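Progress report on the home support program in Uner
Submitted to the Gidico Fund
Reporting date: Sep 30, 2024

1. Summary of the period

In this period we continued the work which was agreed in March. The program helps older people in Uner to stay in their own homes after they leave the hospital. The Fund supports two parts of it: the home visits and the small repairs and changes inside the apartments. Both parts are running. The visits are on plan. The small repairs are behind the plan, and the reasons are given in section 3.

125 households are now registered with us. At the time of the last report we expected to reach this number only at the end of the year, so the interest is bigger than we thought. Most of the new households came by recommendation from neighbors, and several came from the health center in Prullell, with which we signed a written agreement over the summer.

2. Home visits

Every registered household receives a first visit of one hour. During this visit our worker speaks with the person and, if possible, with a family member, and fills in the form together with them. The form was too long in the spring. We have made it shorter and we took out the questions about income, which made many people uncomfortable and which we did not use afterwards.

After the first visit we agree on a plan with the household. For some people the plan is only a telephone call each week. For others it includes help with shopping, medicine and letters from the public offices. We did not expect the letters to take so much time. They are now the most common request, before shopping, and we would like to discuss with the Fund whether this work can be named in the budget for next year.

Two workers left the program in the summer, both for family reasons. One position is filled again. For the second one we have received applications, and the interviews are planned for October. Until then the visits in Pirzada are made every second week.

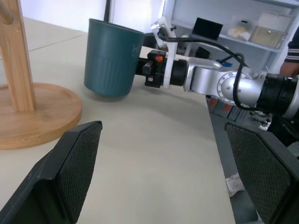 The kitchen is the room where the people ask for changes most often, and for this reason we changed the order of the work. Before, we started with the bathroom in every apartment. Now the household decides. Many of the changes cost very little: a lamp over the sink, a lower shelf, a chair of the correct height. The light also depends on the surfaces, and a pale, matte tabletop like the one shown is easier for people with weak eyes than a shiny one. We also advise people to keep the things of every day out on the table, as with the wooden stand on the left side, so that they do not need to reach into high cupboards. This advice costs nothing and was received well.

3. Small repairs and changes

By now 50 households have received the work which was written in their plan. This is lower than the target. The main problem was the delivery of the grab bars for the bathrooms. The first supplier could not deliver before August, and we had to look for another one, whose price is a little higher. The difference was covered from the transport line, where we had spent less than planned. The details are in the financial annex.

The second problem is the permission of the owners. Many of our people rent their apartment, and for drilling in the wall the owner must sign. Some owners answer in a few days, some do not answer at all. We have prepared a simple letter which explains the work and says that we will close the holes if the tenant moves out. Since we use this letter, the answers come faster.

4. Next steps

In the next period we will finish the bathrooms which are already approved, starting with those in Pirzada. We will also repeat the short telephone survey with all households, using the same questions as in March, so that the results can be compared.

We ask the Fund to confirm by e-mail that the change in the transport line is accepted. The receipts can be sent on paper or as scanned copies, as the Fund prefers.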